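Can a Robot Clear the Sink Yet? A Conversation with Eskil Fjeld

July 24, 2023

Eskil Fjeld has been trying to get robots to do the dishes for four years, and he is still excited about it. He works at Mistex, a small team in Resden that trains robot arms on kitchen chores, nearly all of them in simulation before a real arm gets to touch anything. I called him expecting a short chat about dishwashing and we talked most of the afternoon.

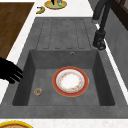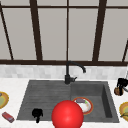
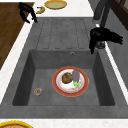

Simulated kitchens, with a plate in the sink each time.

"People always ask me when they can buy one," Fjeld says. "And I love that question, because ten years ago they would have laughed. But no, you can't have one this year. You can have something that picks up a plate from a sink pretty well, if it's a plate it can see and the sink isn't too full. That's already a lot!"

He came to kitchens by way of a packing plant in Pondton, where he spent his first years out of school keeping conveyor lines running. The work there suited machines. Every box was the same size and came down the belt the same way up, and if one came through crooked, a person straightened it. A sink, he says, is close to the opposite of a conveyor belt.

"A plate lying flat at the bottom of a basin is a nasty problem. You and I get a fingernail under the rim and tip it up, we don't even think about it. A robot hand has thick fingers and no fingernails. So it has to find some other way – push the plate against the wall until one side lifts, for instance. We spent most of one winter on that move alone."

And then there are the walls. Reaching down into a basin means the wrist, the forearm and sometimes the elbow all have to fit somewhere, and there is a faucet standing right where you'd like to come in from. Early on, Fjeld says, their arm hit the faucet so often that the team kept a tally on the whiteboard. The worst day was 27. "In simulation, luckily. You press a key and the faucet is fine again. In a real kitchen we'd have needed a plumber on staff."

That is the great gift of practicing in a simulated kitchen, and he gets going when he talks about it. Mistex runs 16 kitchens side by side overnight, moving the dishes to new spots after every try. By morning the software has had more practice than a person would get in years of washing up.

What doesn't carry over so well is anything wet. Water is hard to simulate, suds are worse, and a greasy plate behaves differently from a clean one. "Our simulated plates are very polite," Fjeld says. "They have just the friction we gave them. Then you go to the real sink and there's egg on it." When the team first moved a well-practiced program over to the real arm, it managed four plates and dropped the fifth back in the basin. He remembers being thrilled about the four.

I asked whether leftover food is a problem too. It is, and a funny one, because the robot has to decide what counts as trash. A scrap of lettuce goes in the bin, but what about a whole vegetable? Does it go back in the fridge? "My daughter would say bin, my mother would say soup. So what do I tell the robot?" For now they tell it to move food off the plate and onto the counter, and let a human sort it out later.

Shop floors are further along, in his view, though less than the videos suggest. He visited Lau, a company that makes restaurant trays and racks, in June and saw arms stacking finished trays all day with hardly a pause. Two steps down the line, people were still untangling wire baskets by hand. "They had tried a robot there. It pulled on one basket and got the whole pile. I've done the same thing with coat hangers, so I felt for it."

So what would he trust a machine with at home today? Vacuuming, sure. Carrying a load from one room to another, if the floor is clear. Wiping a flat counter, probably soon. Folding shirts he calls "possible, but bring a book." Glassware he wouldn't hand over at all, not until the fingers can feel much better than they do now. Touch is where he'd put his money if he had any, he says – cameras have come so far, and hands are still mostly guessing.

He does his own dishes, by the way, and says he's gotten slower at it since he started this job. He keeps stopping to watch what his thumb does. Last week he stood at the sink tipping the same saucer up and setting it down again until his wife came in and asked if the water was supposed to be running.

The next thing on his list is stacking bowls in the drying rack, starting with two sizes. He thinks they'll have it working in simulation by fall, and he has promised to call when the real arm gets its first try.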